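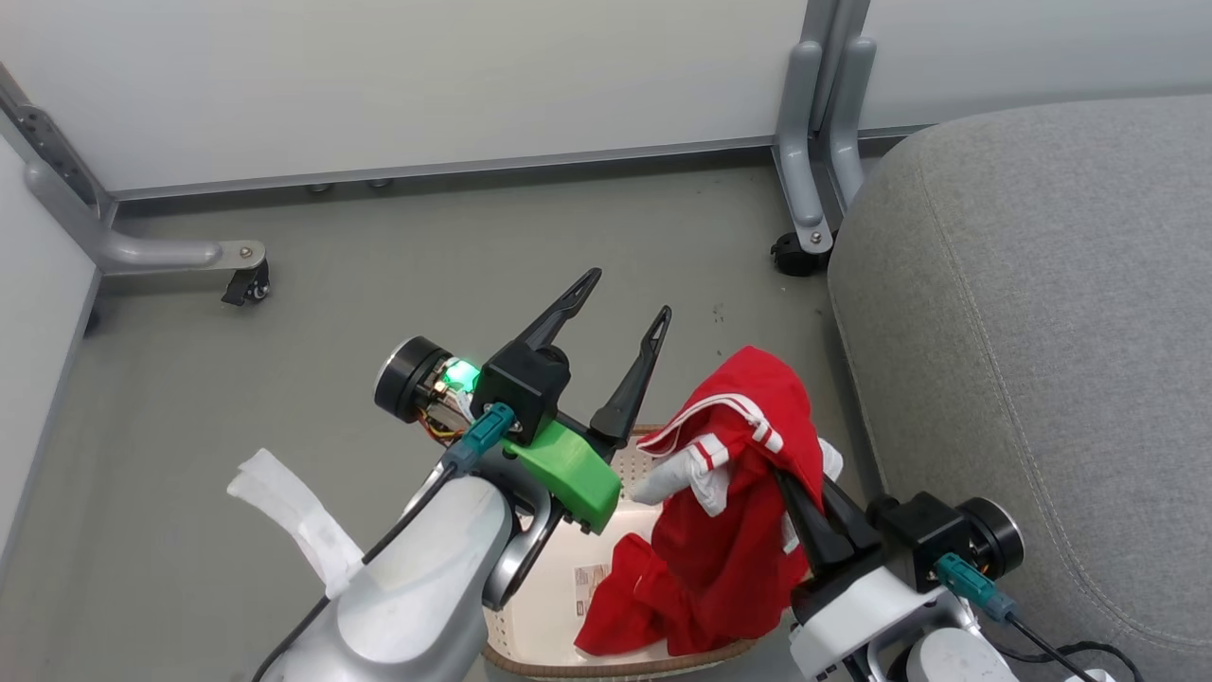 Where Do Dirty Clothes Go?

When you take off your shorts at the end of the day, you probably drop them in a basket. Most homes have one. It might stand in a bedroom, in a bathroom, or in a corner of the hallway. The basket keeps clothes off the floor until there are enough of them to wash.

What is a basket made of?

People have made baskets for thousands of years. The first ones were made from things that grow, such as grass, reeds, and thin branches. The maker passes one strand over the next strand, then under the one after that. Over, under, over, under. This is called weaving. Cloth is made in a similar way, only with much thinner threads.

Today a basket can also be made of plastic, wire, rope, or cloth. Some plastic baskets are shaped to look woven.

Why do baskets have holes?

Look at a basket up close and you will often find gaps or small holes in the sides. They let air move in and out. Clothes hold water from sweat, even when they don't feel wet. If that water stays trapped, tiny living things called bacteria grow and make a smell. Moving air carries the water away.

A wet swimsuit or towel has too much water in it for a basket. Hang it up first.

Tall or shallow?

A tall basket holds a lot of clothes and takes up little floor. The trouble is that small socks sink to the bottom and stay there. A shallow basket holds less, but you can see what is in it and reach everything easily. Shallow baskets are good for folded clothes, or for a few things that need to go to another room.

What does the lining do?

Some sports shorts have two layers. The outside layer is the colored one. The inside layer is called the lining. It is often white and thin, and sometimes it is a net with tiny holes. It feels soft on your skin and helps the shorts dry faster after you run.

When shorts get pulled off in a hurry, the lining can end up on the outside. Many people wash sports clothes this way on purpose, with the inside facing out. The inside is where most of the sweat is, and stripes and numbers rub less against the other clothes.

Sorting by color

Before washing, clothes are sorted into piles. The color in cloth is called dye. A new red shirt may have extra dye that comes loose in the water. If white socks are in the same wash, they can turn pink. Dark and bright clothes go in one pile and white clothes in another. If something has both red and white on it, check the label sewn inside. It tells you how to wash it.

Try it: Weave a paper mat

You need two sheets of paper in different colors, scissors, and glue.

1. Fold the first sheet in half. Cut slits from the fold toward the open edges. Stop a thumb's width before the edge.
2. Open the sheet.
3. Cut the second sheet into long strips.
4. Push one strip over and under through the slits.
5. Start the next strip the other way, under and then over.
6. Keep going until the slits are full. Glue down the ends.

Words to know

Dye: something that gives cloth its color.
Lining: a layer of cloth on the inside of clothes.
Weave: to pass strands over and under each other.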